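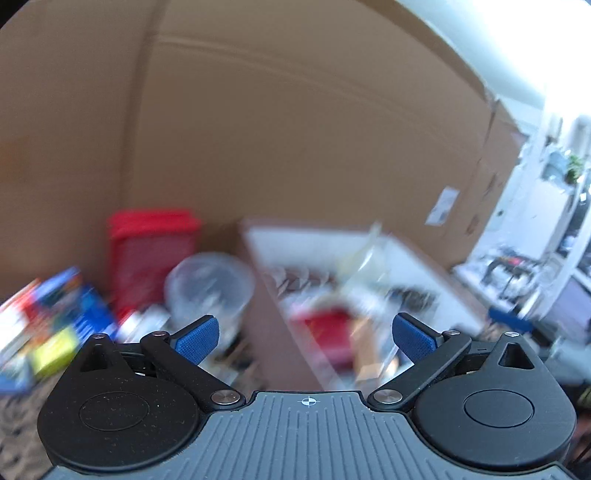
Open Doors: How Easy Is It to Watch a Criminal Court Hearing?

Project report, Criminal Justice module
Submitted 30 June 2021

1. Why I chose this topic

Most criminal courts are supposed to be open to anybody who wants to walk in and watch. I had known this for years without ever doing it, and when our module leader mentioned it in the first week I wanted to find out what it is like for an ordinary person to try. Can you find out what is on? Can you follow what is happening once you sit down? And what changes when the hearing moves on to a video link?

I loved doing this project. I went in expecting dull mornings and came out wanting to read every guide to court procedure in the library.

2. What I did

The work was in two parts. The first was a study of daily court lists, the public notices that say which cases are being heard, in which room and at what time. I read 235 list entries from two courts, which I have called Kivik and Kallton in this report. These are not their real names, as our ethics form asked us to keep the courts anonymous. I began collecting in December and stopped just before the spring assessments.

The second part was watching. I sat through four hearings in person and followed two more by remote link, with permission from the court office each time. All six were early hearings: first appearances, pleas, bail decisions and requests for more time. I did not go to any trials. I took handwritten notes and left out the names of everybody involved.

I also kept a log of every contact with the court offices, including phone calls that rang out. It was a late addition and I nearly didn't bother, but it became one of the most useful things I had.

3. What the lists told me

For each entry I noted whether it gave a start time, a room, the type of hearing and the charge. Kivik's lists were the easier ones to use. They nearly always gave a room and a time, and the type of hearing was written out in full. Kallton's used short codes with no key. I worked most of them out by comparing entries from one day to the next, which was great fun for me but would be hopeless for somebody who just wants to support a relative.

The charge was the detail missing most often at both courts. There may be good reasons for this in some cases, especially where a young person is involved, and I was not able to tell from the lists alone which gaps were deliberate.

Start times need some care. Many entries shared the same time because everybody is told to arrive at the start of the session. One hearing I had picked out began more than two hours after its listed time, and then lasted only a few minutes – the defence asked for an adjournment, the prosecution agreed, and a new date was set.

4. What I saw in court

Getting in was simple. Security staff checked my bag and an usher told me where to sit. Hearing what was said was harder. At Kallton the public seats are behind a glass screen and the lawyers face away from it, so I lost whole sentences. At Kivik I could hear nearly everything.

The language was less of a barrier than I expected. Magistrates explained bail conditions in plain words, and checked that the defendant had understood them. The exchanges between lawyers were another matter. Two of the adjournments turned on whether papers had been served in time, and I only understood that after looking it up at home.

On the remote link the sound was excellent, far better than behind the glass. What I missed was the room itself: who was coming in, who was whispering to whom, when the clerk was about to call the next case. On one of the links the picture froze during the bail decision but the sound carried on.

5. Using the Zutard and Gebreyes models

Our reading gave us two ways of thinking about open justice. The Zutard model treats a court as open if the door is unlocked and the list is published. The Gebreyes model asks whether a visitor could explain afterwards what had been decided and why. Both my courts pass the first test easily. On the second, I would pass Kivik and give Kallton a borderline mark, mainly for the codes and the glass.

6. Limits

Six hearings is a small number and I chose them by what fitted round my timetable. Morning sessions are over-represented. I was also a student with a notebook, and staff may have been more patient with me than with other visitors.

7. Suggestions

A printed key to the list codes, pinned up by the entrance, would cost next to nothing. Microphones for the lawyers at Kallton would cost more. I would also like to see the process for requesting a remote link put on one page, as my log shows I was given different instructions on different calls.

If I carried on with this I would look at sentencing hearings next, and compare what is said aloud in court with what appears on the list afterwards.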